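Re: Laundry room – the grey machine, again
From: Hertta Ruotsalainen
To: Ullby house list
March 2020

Natsumi Onishi wrote:
> Hello all. I'm new on the second stair and a bit lost with the laundry.
> Can somebody tell me which settings people use for dark things? Mine
> came out with white streaks all over, like chalk. Also is there a rule
> about leaving clothes in, and what do I wipe the outside with? The
> shiny panels show every fingerprint and I don't want to be blamed :)
> Natsumi

Hi Natsumi, welcome. Quick answer as I'm off to work in a minute.

Streaks are nearly always powder. Too much of it, or drum too full. Use the liquid for darks, half a cap, and turn things inside out. Navy is the worst for showing it, black a close second. I stopped using the Moya powder for anything dark after it ruined a good cardigan.
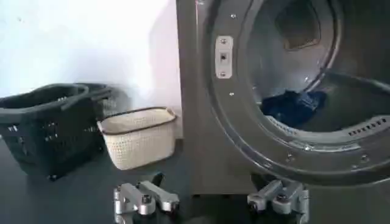

Check the front lip before you go. Small dark things sit down there by the seal and you don't notice till you're upstairs counting socks. Ritva lost a school jumper that way, or thought she had, and blamed me for a week.

Rule on leaving clothes in – 20 minutes after the end, then the next person may move them to a basket. Clean basket please. Not the floor, not the top of the machine. Raimo will tell you it's an hour. It was an hour, we changed it last May, he was at the meeting.

Fingerprints. Don't use the kitchen spray, it leaves a bloom on anything glossy and then you're polishing for ever.

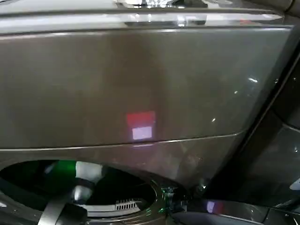

Damp microfibre cloth, one tiny drop of washing up liquid, then a dry cloth straight after. Go side to side, not in circles. I've got a bundle of Bemen cloths, 4 left I think, come and knock if you want one. Paper towel is no good, leaves bits.

Chrome I do last with the dry cloth only. If there's limescale then a bit of vinegar, but keep it off the painted parts and wipe it of quickly. Kerttu swears by the Pidwood polish for the big panels. I find it smeary, and it's not cheap for 200 ml.

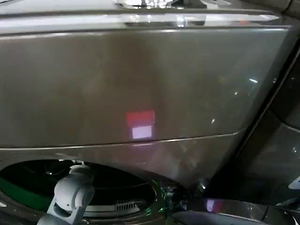

The seams collect fluff and dust, an old toothbrush gets it out. Same for the vent slots. Takes two minutes if you do it reguarly, which we don't, so expect a bit of a job the first time.

Seal wants wiping as well, all the way round, or it starts to smell. Cloth from the bucket, not the nice ones.

Kerttu Nieminen has the booking sheet, ask her for a slot. Mornings are mostly free. Evenings forget it unless you book almost a week ahead.

Has anyone got my blue peg bag by the way??

Must run
Hertta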